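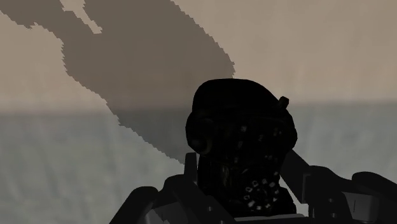 4. Recasting and audience retention in long-running serials

4.1 Material

The analysis draws on 12 daily and weekly serials broadcast between their third and twentieth seasons, all of which replaced the performer of a continuing character at least once while keeping the character's name and history. Anthology programs and serials in which a new performer was explained by a plot device, such as surgery or a long absence abroad, were set aside and are treated in Section 5. The remaining episodes were coded by two readers, Karine Dhillon and Kacper Laskowska, working from broadcast copies and production call sheets. Disagreements were settled by a third reader, Dorota Szulc.

In all, 1638 scenes were coded. A scene was entered if the recast character was present or was spoken of by name, and 671 scenes fell in the window running from four weeks before the change of performer to eight weeks after it. The two comedies in the sample, Jalavby and Girnmont, account for a larger share of this window than their running time would suggest, as both brought the new performer in through group scenes that were cut into short units. We did not weight for scene length. A weighted version was tried in September and moved none of the rankings in Table 3.

4.2 Place as a marker of continuity

Earlier work on recasting has concentrated on dialogue: whether other characters remark on the change, how often the name is repeated, and how soon a catchphrase is given to the new performer. Our coding suggests that the set carries much of the same load. In 8 of the serials the first scene with the new performer was placed in the character's most familiar room, and in most of these the character was already seated when the scene opened. Declercq's term for this practice, "furnished entry", is adopted here. The furniture that viewers connect with a character is left where it was, and the performer is put into it before a line is spoken.

Armchairs are the most common item used in this way. They have a fixed place in the living room set, they face the other players, and they are usually upholstered in a colour or pattern that can be recognized in a wide shot (Figure 4). Sofas are shared among the cast and seem to do less to identify any one character. Kitchen chairs were coded as neutral.
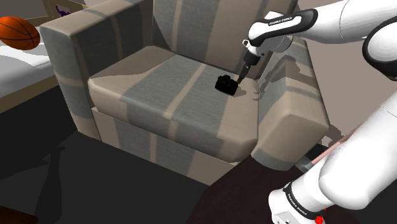 Figure 4. Boxy armchair with broad vertical stripes in beige and gray-blue, computer rendering.

The writers of Jalavby held to the furnished entry closely. The grandfather's chair was kept in position through the whole of the gap between performers, and other characters avoided sitting in it, a rule that the scripts never state. Girnmont took the opposite course and moved the family to a new house in the same week as the recasting. Letters to the broadcaster in the following month complained about the house more often than about the performer, a result that Aniela Kalinowski has also noted for radio serials, where a change of signature sound drew more mail than a change of voice.

4.3 Limits of the coding

Two limits should be kept in mind. The call sheets for Czerwiński are incomplete, and for that serial the order of shooting had to be inferred from wardrobe notes. We also had no access to viewing figures below the level of the full episode, so nothing can be said about the point within an episode at which viewers left. The retention measure in Table 4 compares whole episodes only — a coarse instrument for a scene-level question.

Benier, the one serial in the sample to recast the same character twice, is reported separately in Table 5. Its second recasting used no furnished entry and fell within a summer break, and the two effects could not be pulled apart with the material at hand.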